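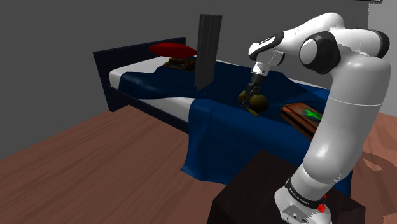 Figure 1. Arm on a fixed pedestal beside a bed, simulated bedroom layout.

Unit 11: Planning and Budgeting for a Robot Arm

Course handout. Read before the Wednesday session and bring your draft equipment list.

1. Start with the job

Most bad purchases start with a catalog. Write down the job first, in one or two sentences, using plain verbs: pick up, move, put down, wipe, hold. Then write down where the job happens and how large the objects are. For the bedroom tidying project, the job is to pick small items off a bed and put them somewhere else. The layout in Figure 1 already raises several budget questions. The items lie on a blanket with folds in it. One of them is a round ball, and the one next to it has an irregular shape with thin parts sticking out. A gripper with two narrow fingers may handle one of these well and the other badly. If you think you will need a second set of fingers, put it on the list now.

2. Reach and mounting

The arm in Figure 1 does not move around the room. Its base sits on a pedestal, so everything it can touch is set by where that pedestal stands. Look at how far the red pillow is from the base, up by the headboard, and compare it with the ball near the middle of the bed. Students often quote an arm's maximum reach from the data sheet and forget that the gripper also has to point the right way when it gets there.

Your plan should state:
Height of the mounting surface
Distance from the base to the nearest and farthest object
Anything tall that the arm has to go around (the upright gray panel in our layout counts)
Floor space needed for the pedestal and for a person to walk past

A pedestal is easy to leave out of a budget. It has to be stiff and heavy enough not to rock when the arm stops quickly, and it may need to be bolted down. Ask the building office about the floor before you ask a vendor for a price.

3. What goes on the list

The arm itself is one line. The others are the controller, the gripper, spare fingers, the pedestal, cabling, a computer, cameras if you use them, an emergency stop within reach of the operator, and shipping. Training is usually quoted separately. So is the service contract.

In our practice quotes, Cloter sells the arm with the controller included and the gripper as an extra. Prolus sells all three as a package but does not include a mount. You can't compare the two totals until both lists have the same lines. Fill in the gaps first, then add up.

Set aside $500 for small parts -- fasteners, cable ties, tape, replacement finger pads. This line gets used up every time, and a project that has to file a purchase request for a bag of screws loses days.

4. Simulate before you order

A simulated layout costs staff time and very little else. You can move the pedestal, raise it, or swap the bed for a table in an afternoon. Try at least 2 base positions and record which objects the arm can reach from each one. Keep the failures in your notes as well as the good runs.

Be careful with what you take from the results. Reach and collisions with furniture carry over fairly well. Contact with soft things carries over less well. A ball resting in a dip in a blanket depends on how the cloth is modeled, and a real blanket will bunch up and slide in its own way. Budget for bench time with real cloth before you commit to a gripper.

5. Timing

Lead times belong in the plan next to the prices. Orders for the fall term should go in by May. Ask each vendor for the delivery date in writing, and ask what happens if it slips. Leave time between delivery and first use for mounting, a safety check and operator training.

6. Assignment

Prepare an equipment list for either the Ocampo apartment layout or the Jendatwood workshop layout. Include a one-paragraph job statement, a sketch of the base position with distances marked, and a full list with a price or "quote needed" on every line. Maximum length is 2 pages, sketch included. Mark any line you guessed at with a G -- you will not lose points for guesses that are marked.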